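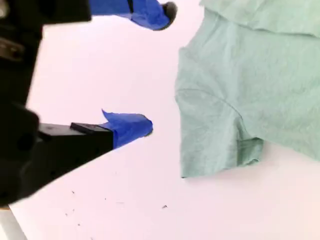
An open gripper, fingers taped in blue, near the sleeve of a T-shirt at the Drukilden lab.

Folding is taught by remote control at Drukilden. An operator moves a pair of hand controllers, the arm follows, and the software records joint angles and video until the shirt is folded. Chin-lung Tsang's group has logged 2,331 demonstrations, each capped at 87 seconds. Operators stop after 60 minutes. Tsang discards any run in which the sleeve is grasped more than twice. "The policy copies hesitation," he says. A new garment type takes some 16 hours of recording.

16 shares | 2 comments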